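Subject: Re: [grippers] Five fingers vs. something simpler for poly mailers

> We have Fliltham two-jaw grippers on both arms and they pinch
> mailers fine until the bag is half empty, then they pinch the
> empty half. Has anyone tried a proper hand for this? And is the
> wrist camera worth the extra cable?

We've been at it since December, so I can at least save you some of the swearing.

Our cell is a table, a scale, a crate and a conveyor. The Nikau hand does what you'd hope with a soft parcel: it bunches the thing up and hangs on. Out of 323 picks onto the scale it dropped 3, and I'd blame my grasp script for all of them.
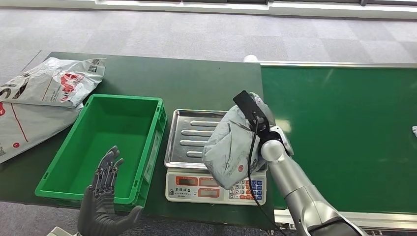 Right arm holding a mailer over the scale tray, left hand open by the crate.

The catch is the weighing. A hand that hugs a bag is in no hurry to stop hugging it. We open slowly, back off 81 mm, then wait 1000 ms before trusting the reading. Skip the wait and you get a number, just not one you'd want to bill anybody for.

As for the wrist camera, yes, but mind where the wrist points.
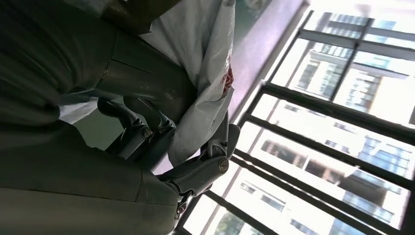
Ours is on auto exposure, and any daylight behind a white bag sends it off to admire the neighborhood. Fixed exposure in the Kasten controller helped more than the two evenings I spent on the segmentation code — which I am not bitter about. Tie the cable down at the elbow too, with more slack than looks decent.

I haven't run the Fondalov fingers on the same bags yet. If you still have your half-empty ones, tell me the sizes and I'll put both through the same set.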